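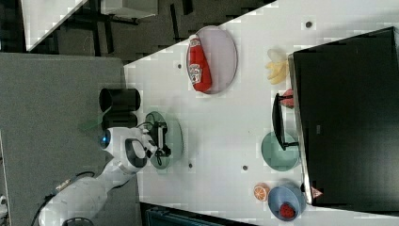
Godidach Melamine Dinner Plate, 10 inch
Item 468 | Sold singly | In stock at Marras

A plate for people who have already broken the good ones. The Godidach is solid melamine with a raised rim, tall enough to hold back gravy and most peas. Dropped on a kitchen floor it makes a terrible noise and then goes on being a plate.

We have sold these since January 2 years back, mostly to summer camps, church halls and one man who says he lives alone and has bought 122 of them. We don't ask.

Details
Diameter: 10 inches
Weight: 291 grams
Dishwasher: yes, top or bottom rack
Microwave: no. Please stop trying.
Oven: see microwave

Colors
Moss, brick, oatmeal, and a blue the factory calls Harbor and everyone in our warehouse calls "the other blue." Colors vary a little from batch to batch, so order the whole set at once if that sort of thing keeps you up at night.

Care
Tomato sauce left overnight will stain the oatmeal. A paste of baking soda and water gets most of it out. Steak knives leave marks, and steel wool leaves worse ones.

Customer reviews
"Stacks well. My kids still won't eat zucchini off it." Giorgia F.
"Bought moss, received moss." Primo Z.
"Lighter than I expected, and the dog can carry it. Four stars." Fiorella S.

Shipping
Orders go out in two working days. Plates broken in transit are replaced free, and Gaetano in returns would love to see one, so send him a photo.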